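Skover Forearm and Shin Guards, Set 8

The Skover guards are made for students of karate, taekwondo and other striking arts who train with a partner two times a week or more. One set contains two forearm guards, two shin guards with instep, and a mesh bag for washing. The article number is 2344, please write it in your order if you order by e-mail.

We began to sell this model in November, after one season of trying it in our own club. Before this we sold the Bovix guards, which were good but too stiff for younger students. Parents told us many times that children took them off in the break and did not want to put them on again. The Skover is softer at the back of the leg and the strap is wider, so it does not cut into the skin.

## Padding and cover

The padding has a thickness of 13 mm on the shin and 8 mm on the instep and forearm. It is one piece of closed foam, without seams inside. The cover is a woven cotton mix, not leather, so you can wash the complete guard. We know that some teachers prefer leather for its look. For them we still keep the older Chien model in stock, in black only, until the last pairs are sold.

The straps close with hook and loop tape on the outside of the leg. Please close the tape also when the guards are in the bag, otherwise it catches on the cotton and on your belt, and after some months the belt looks like an old towel.

## Which size to choose

Measure from the middle of the knee to the bend of the ankle, standing, without shoes. For children who are still growing, do not buy a bigger size "for next year". A guard that is too long pushes against the knee when the student makes a front kick, and he will learn to kick lower to avoid it.

- **Small:** children up to primary school age, light contact only
- **Medium:** older children and small adults
- **Large:** most adults
- **Extra large:** long legs, made to order, please allow more time

The forearm guards follow the same letter. If your arms and legs need different letters, write this in the comment field and we will change the pair at no cost.

## For which kind of training

The set is meant for partner drills, controlled sparring and blocking practice. It is also good for long work on pattern applications, when the same forearm receives the same block for half an hour. It is not meant for full contact competition. Some federations have their own list of permitted equipment, so ask your teacher before you buy for a tournament.

"I wear the forearm guards when I teach blocks to the beginners," says Radu Vlad, who leads our adult group. "They hit harder than they think. With the old guards I had blue marks until the weekend, with these I can hold the arm still and they learn the correct distance."

He has one complaint also: the guards are warm. In summer you will feel it, and we do not want to hide this.

## Washing and care

Wash the guards in the mesh bag at low temperature with a mild soap. Do not use softener. Dry them in the air, open and flat, and not on a heater. The foam can lose its form if it becomes too hot. New guards in the colour red should be washed alone the first time.

If you train every day, we recommend to have a second pair of covers. They are sold separately under the name Lesuslow, and they fit all sizes of this set except the extra large.

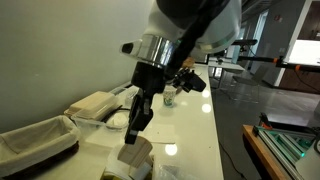 ## Delivery and return

We send orders on working days. Clubs that order for a whole group can ask us for a list price by e-mail, and we can send one set of each size for trying on before you decide.

You can return unused guards within 90 days. Please try them on over clean skin or thin trousers, and leave the paper label on the strap until you are sure. Guards that were already used in training we cannot take back, but if a seam opens or a strap comes loose in this time, send us a picture and we will repair or replace the piece.

## Questions we receive often

**Can I buy only the shin guards?**
At the moment no, the four pieces are packed together by the maker.

**Are they right for left and right?**
The forearm guards are the same for both arms. The shin guards are different, and there is a small letter L or R inside the upper edge.

**Can the club name be printed on them?**
Yes, on the forearm only. The print is white and takes two weeks more. Send us your logo as a clear file, and we will send you a drawing before we print.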